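Count Near Misses, Then Set the Speed Limit

Oct 22, 2019

Most towns set speed limits by the 85th percentile rule. Engineers measure free-flowing traffic, find the speed that 85 percent of drivers stay at or under, and post a limit close to it. The method is cheap and repeatable. It also takes its data only from people in cars, which makes it a poor fit for a street with a school on it.

Ketton has such a street. Tufa Road runs past the school and the weekly market, and its limit was last reviewed using a tube count of 1,012 vehicles. The count recorded speed and axle spacing. It recorded no one on foot, and no driver who braked hard at the crossing.
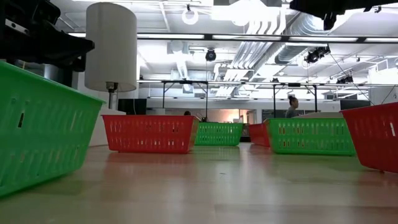

Crash records do not fill the gap. Injury crashes on a short road are rare, and a period with none says little about risk. Near misses are far more common and can be logged by a trained observer with a form and a stopwatch. In September, a 14-day log at the Tufa Road crossing noted 3 events in which a driver and a walker came within one second of the same point. A rate per 1,000 crossings could be worked out if walkers were counted too.

The usual objection is that observers disagree. They do, and the fix is to use two of them and publish both sheets. Speed tubes have errors as well, and we accept those without much debate.

The town should require a conflict count with every speed study near a school or market. If the two point in different directions, the lower limit should be posted until a second count is done. The extra cost is a few days of staff time per site.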